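**Desk supplies, June**

The black mesh organizers are in, one for each shared table. Leonora Manalastas ordered 14 of them through Stollero, and the old mugs and shoeboxes can go to the back closet. Please empty the mugs first. Pens go upright in the mesh holder, tips down if they have caps.
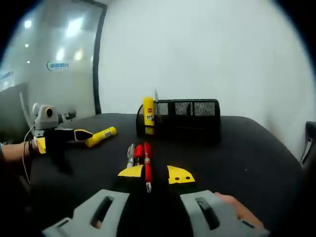 Anything that has dried out should be thrown away and not put back. Leonora tested the red pens from the front office and kept 40. Refills for the ballpoints are in the second drawer of the Rekar cabinet. 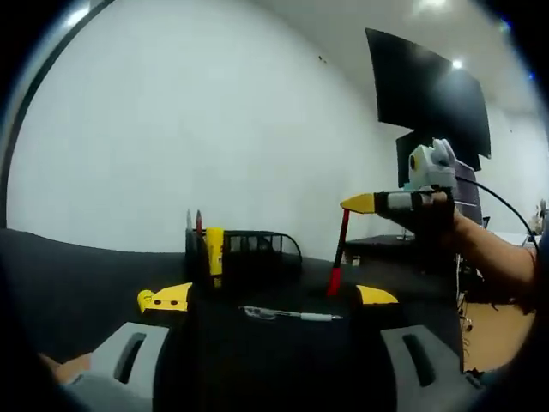
*Pens and a yellow highlighter in the mesh organizer.*

Glue sticks were the most common request on the spring list. We now stock a high-tack type in a yellow tube, and there are 8 boxes on the supply shelf. Push the cap on until it clicks. Glue sticks can stand in the organizer or lie in the drawer, but keep them away from the window on the Dulten Street side, where they go soft by afternoon.

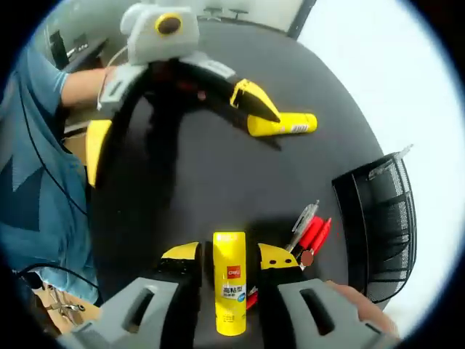
Red markers are for proofs and mailing labels. If you take the last one from a table, write it on the sheet by the door. Nestor Evangelista collects the sheet at 4:00 and restocks before he leaves. 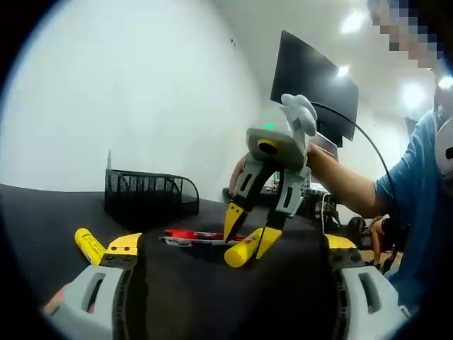

Tables should be cleared at the end of the day, with loose pens and glue sticks put away. Scissors and utility knives still go back to Nestor's desk. Requests for the next order are due to Leonora by the end of the month.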